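Ticket 732 - label printer drops off network, Drellstead packing room
Opened: December 2024
Priority: medium (was low)
Status: open

Jerska label printer vanishes from the network after 17 mins idle, every time. Queue fills up, nothing comes out, no error on the panel. Power cycle brings it back. Then same again.

Tried so far:
- new network cable, no change
- different wall socket, no change
- fixed address instead of automatic. Held all morning, dropped over lunch
- driver removed and put back on both PCs
- sleep mode off in the menu. Setting doesnt stick after a restart!!

Printed 59 test labels back to back, all fine. So only when it's left alone.

Firmware is the one from February. Koskela helpdesk say there's a newer one but the download page wants a serial number and ours is rubbed off the sticker. Have asked them to look it up from the invoice.

Workaround for now: Dedari stock system sends a blank job every ten minutes. Ugly, wastes labels, but the queue keeps moving. Roll is 1,000 so watch it doesn't run out overnight.

Update: still dropping with the blank job paused. Swapped the switch port too, no differnce. Bin labels for the morning run done by hand.
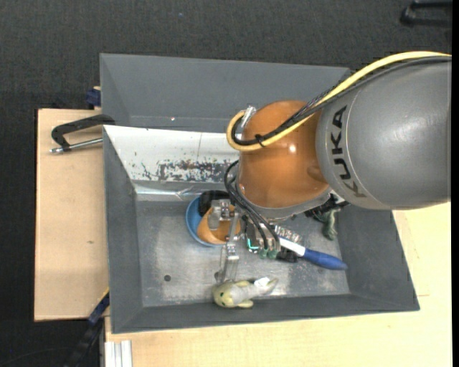 Reply from Koskela helpdesk: serial found on our side, firmware link sent to the shared inbox. Please load it over USB and leave the network cable out while it updates. Sleep setting not saving is a known fault on the February version. If it still drops after the update, send us the settings printout and we'll arrange a swap.

Link received. Will load it after last collection. Leaving ticket open, blank job back on till then.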